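4.2 Vergleich der Kameraanordnungen in der Simulationsumgebung

Vor der Übertragung auf den Aufbau in Milport wurden die Greifer- und Kamerakonfigurationen in der Simulation gegeneinander geprüft. Die Laborzelle Nurivura bildet hierfür Arbeitsfläche, Probenhalter und Manipulatoren nach. Untersucht wurden eine feststehende Außenkamera und eine am Handgelenk mitgeführte Fischaugenkamera, jeweils in Verbindung mit einem Zweifingergreifer.
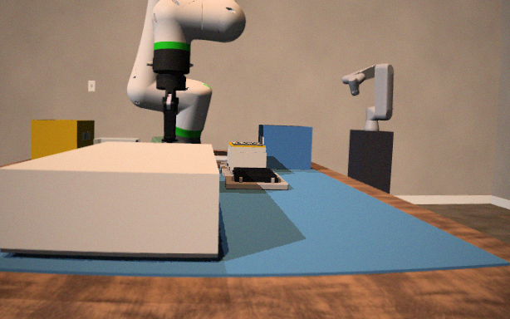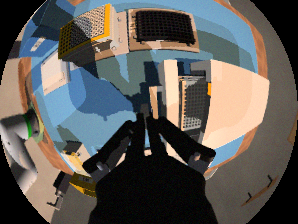
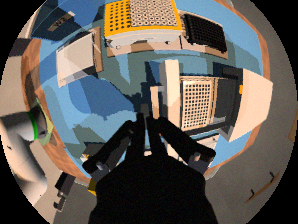

Abbildung 7: Gerenderte Ansichten der Simulationsumgebung mit schwarzem Zweifingergreifer über der blauen Arbeitsfläche. Erstes Bild: Außenansicht; zweites und drittes Bild: Fischaugenansichten.

Die Wahl der Kameraposition beeinflusst, welche Teile der Zelle dem Regler während der Annäherung als Bildinformation zur Verfügung stehen. Bei der Außenkamera bestimmt die Anordnung der Aufbauten das Ergebnis wesentlich mit. Der große weiße Quader im Vordergrund der Außenansicht verdeckt Teile der dahinter liegenden Gegenstände; von dem kleinen grünen Objekt neben den Fingerspitzen bleibt nur ein Abschnitt oberhalb der Hinterkante sichtbar. Eine Schätzung der Objektlage allein aus dieser Ansicht wurde daher als unzureichend eingestuft. In beiden Fischaugenansichten ist dagegen der Bereich zwischen den Fingerspitzen einsehbar, und auch das Gerät mit dem gerasterten Einsatz rechts der Bildmitte wird erfasst. Dem steht die starke Krümmung gerader Kanten gegenüber, die zum Rand des Bildkreises hin eine Entzerrung oder ein an die Projektion angepasstes Merkmalsverfahren erfordert.

Für den Vergleich wurden 3 Konfigurationen definiert. Konfiguration A verwendet ausschließlich die Außenkamera, Konfiguration B ausschließlich die Handgelenkkamera. In Konfiguration C werden beide Bildströme zusammengeführt, wobei die Gewichtung vom Abstand des Greifers zur Zielposition abhängt. Je Konfiguration wurden 200 Anfahrten mit variierter Startlage durchgeführt. Die Bahnplanung übernahm in allen Fällen der Regler Flutero mit unveränderten Parametern, um Einflüsse der Regelung von denen der Bildaufnahme zu trennen. Die Startlagen wurden einmalig erzeugt und für alle Konfigurationen übernommen.

Als Bewertungsgrößen dienten die seitliche Abweichung der Greifermitte von der Sollposition sowie die Zahl der abgebrochenen Anfahrten. Ein Abbruch wurde gewertet, wenn die Objektlage über 2 aufeinanderfolgende Auswerteschritte nicht bestimmt werden konnte. Konfiguration A wies die meisten Abbrüche auf, vorwiegend bei Zielen nahe hohen Aufbauten. Konfiguration B zeigte im Nahbereich die geringste Abweichung, verlor jedoch bei weit entfernten Startlagen an Genauigkeit. Konfiguration C erreichte im Nahbereich vergleichbare Werte und blieb auch bei größeren Abständen stabil. Der Rechenaufwand je Auswerteschritt lag bei ihr über dem der beiden anderen Konfigurationen.

Einschränkend ist festzuhalten, dass Schlagschatten die Segmentierung der Arbeitsfläche beeinträchtigten. Die dunkleren Flächen, die sich in den Fischaugenansichten über die blaue Oberfläche ziehen, wurden von der ersten Fassung des Verfahrens teilweise als Objektkonturen gewertet. Nach einem Vorschlag von Kamran Nazari wurde die Beleuchtungsrichtung im Trainingsdatensatz stärker variiert, wodurch die Zahl der Fehldetektionen zurückging. Ob dieser Effekt unter realer Hallenbeleuchtung Bestand hat, ist Gegenstand der Messungen in Abschnitt 5. Die Kalibrierung der Handgelenkkamera folgt dem in Abschnitt 3 beschriebenen Vorgehen und wird hier nicht erneut dargestellt.

Verwandte Beiträge
Flutero: Reglerentwurf für Manipulatoren in der Laborautomation
Kalibrierung von Fischaugenobjektiven am Handgelenk
Lanz: Vergleich von Parallelgreifern für Probenhalter
Nurivura: Aufbau einer simulierten Laborzelle
Schattenrobuste Segmentierung einfarbiger Arbeitsflächen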